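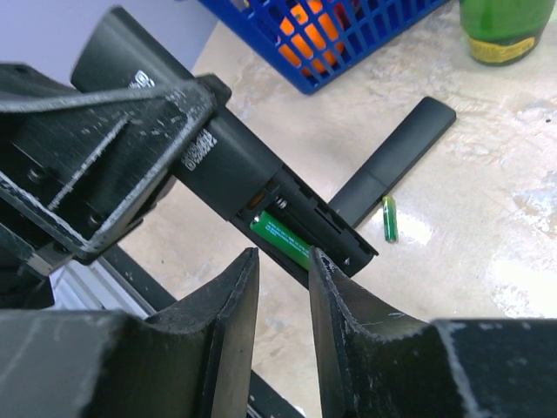 February, 6.40 a.m.

Woke before the alarm with my left knee already complaining, which saves it the trouble of doing so at training. First proper hit-out of the season tonight, if you can call it a season when half the grass on the infield has gone to the same place as our second-best catcher (Darnach, for work, back in June, she says).

Porridge. Found my glove in the boot of the car under the jump leads. It has set into the shape of a jump lead.

Read the club email again over a second cup of tea. Fees are up, the bus to away games is off, and we are all asked to sell raffle tickets. I have been given 13 books. I know four people who aren't in the team, and two of those are still paying me back for last year's meat tray. The new scoreboard will cost 2000 and so far we have 600, of which 500 came from Semeniuk's the tyre place, in return for having their name across our backs in a yellow you can read from the next suburb.

Lunch at my desk. Looked up exercises for knees. They all begin with lying on the floor, and I have an open-plan office.

9.50 p.m.

Home, showered, pack of peas on the knee. Notes while I still remember them.

Saskia Te Moana is coaching us this year, and she had us running bases before anyone had finished saying hello. She doesn't shout. She just looks at you for a bit and then says "again", and you find you'd have preferred the shouting. I went first to third on a single and was, I thought, pretty quick. She asked if I'd hurt myself.

Infield drill after that. I'm at second until somebody better turns up, and somebody better did turn up, a girl of nineteen who has moved down from Velinano and throws sidearm as if she's skimming stones. Very nice, too. Asked me for tips. I told her to watch the bad hop by the old sprinkler head, and then took one off the shin there myself about a minute later, so at least she knows where it is.

Batting was better. Got hold of three in a row and sent the last one over the fence into the bowls club, where it was handed back to me with a short talk about hedges. Didn't mind a bit. I'd have listened to twice as much about hedges.

Stopped for a few things on the way home and ate crisps in the car park like a proper athlete.

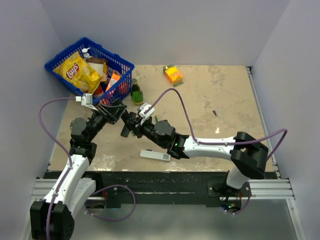 Blue basket, with the Lay's well to the fore.

We open away to Dirnari, who beat us in both games last year and have a pitcher with forearms like fence posts. Saskia wants us bunting. There was a silence when she said it, because the last of us to bunt on purpose did so in the old uniforms, and those had collars. We tried it for a quarter of an hour. I popped up more than I put down, and one came straight back into my own chin.

She says I'm dropping my hands. I said I'd noticed that about my hands generally.

Jobs for tomorrow: new laces, ask at work about raffle tickets (start with accounts, they never look busy), ring the physio, put the peas back in the freezer before they turn into soup. And the glove needs oil. I've got it under the mattress with a ball in it and I can feel it from here.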